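2019-09-28, Stundholm bench notes

Wheelchair folding set, second batch. Wilson Lozano drove and I labeled. 72 episodes wanted by July's plan and we're catching up fast!
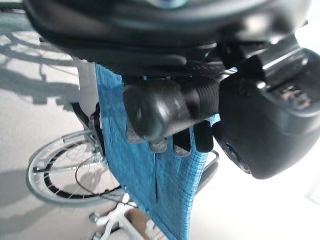
Labels first: I'm splitting "reach" from "grasp" from now on, the old merged tag was hurting the policy. With the pads this close in on the blue weave I can call contact to within 2 frames, which is great.

Threw out 9 episodes for stale timestamps and kept 20. Wilson wants to vary the chair angle next (yes please). 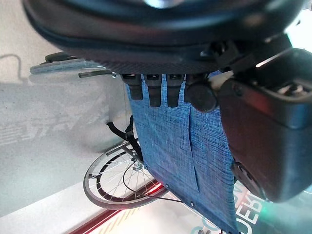 Wrist view, pads on the blue panel, wheel at left.

To do: push the kept set to Skallolholm.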